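Corner-post tray

I keep coming back to the corner-post tray because it's such a plain little thing and people still mix it up with a lidded box (it isn't one!). It's a low-walled tray, usually square, with a short upright post near each corner. 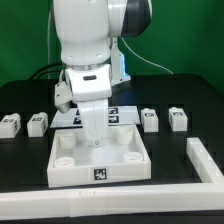
Mine came through Hanna Horobets, who sorts beads at Masness and swears by them. The posts are normally hollow, so a pegged cover or a second tray can sit on top, and I've seen stacks of 24 at the Brutstead shop – a bit wobbly, but they stood.

White is the classic color, and I like it on a dark tabletop where a dropped screw shows up right away. Low walls make it easy to reach in, though round things do roll out if you bump the table.

Lawal Onuoha's catalog of small trays lists 163 kinds, and he files this one under "posted, open." I'd have put it with the stackers.

See also: Parts tray, Egan tray, Nesting box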